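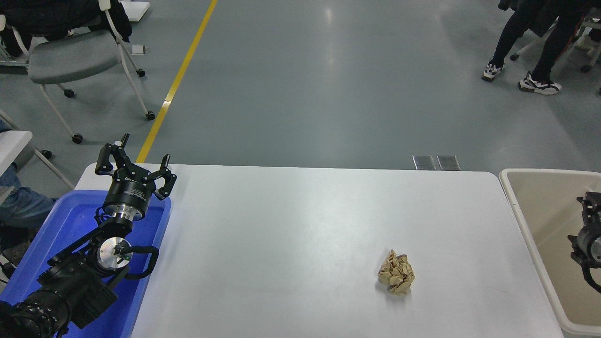

*Crumpled tan paper on a white table, between the blue tub and the beige bin.*

**Flostance sorts void-fill paper by hand-sized lots**

Flostance changed its handling of used packing paper in July. Crumpled sheets now go to a separate table before baling, where tape and labels are removed. Clean paper is reused as void fill; the remainder is baled in lots of 400 kg.

Site manager Vasiliki Stergiou said the line produces 880 kg of waste paper a month. The target is to return 30 percent of it to packing. Balls are left crumpled, as flattened sheets fill less space in a carton. 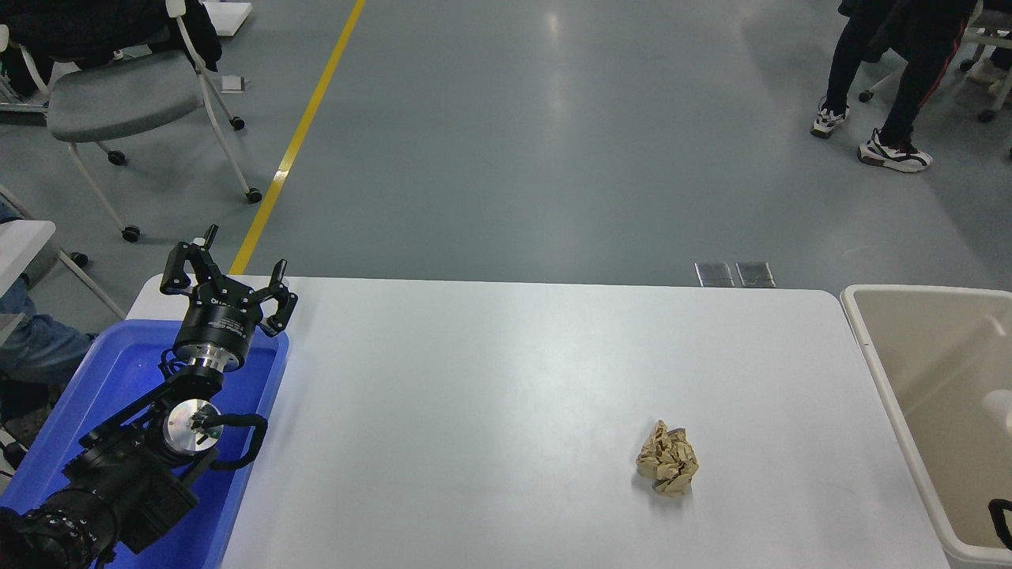
*Tan kraft paper, balled to fist size or so.*

Dimance, which supplies the paper, will review the results after 800 cartons.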